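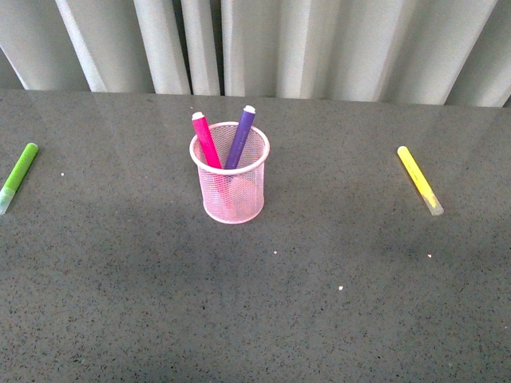 Grey speckled top, grey curtain.

I said in June that I would write something about giving up the allotment at Woltstead, and then I didn't, so I am doing it now. I had plot 47 for six years. My knees are not what they were and the plot is on the slope, a long way from the tap.

The handover was simple. You write to the site secretary, clear your shed and leave the key in the tin. I gave the water butts to Dennis Mellor and the rhubarb to Amber Ackroyd, who dug up more of it than I expected. The raspberries stayed. They were never much good after the second year, and I think the soil up there is too heavy for them.
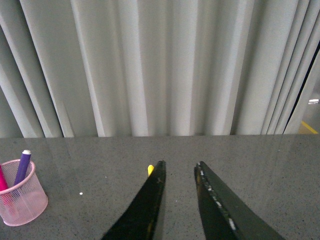
Do you get your deposit back when you leave? The £20 key deposit comes back once the key is returned, but the rent for the rest of the year doesn't.

What I miss is the shallots. I grew Crabtree most years, from sets that came from a seed swap, and they kept in the garage until spring. The ones in the shops go soft in a fortnight. I have put a few in a trough by the back door to see how they get on, along with some chard and a pot of mint that was on the plot when I took it over. 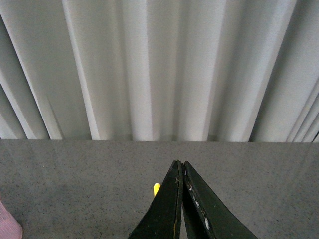
Curtain pleats and the back of the worktop.

I don't miss the bindweed, or the meetings about the bonfire rule. The path from the Levton Road gate floods every winter and was still flooding when I left. If you are thinking of taking a plot there, ask for one of the lower ones on the left, near the tap, and don't pay extra for a shed until you have looked at the roof.
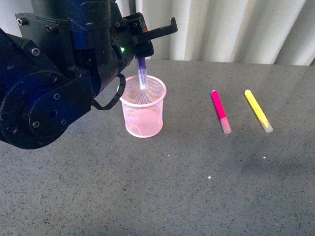

Yvonne Ackroyd wrote to tell me the rhubarb has taken and that I should have split it years ago. She also says the new people on 47 have already pulled the raspberries out and put in potatoes. I would have done the same, with a row of broad beans along the top end where it drains better.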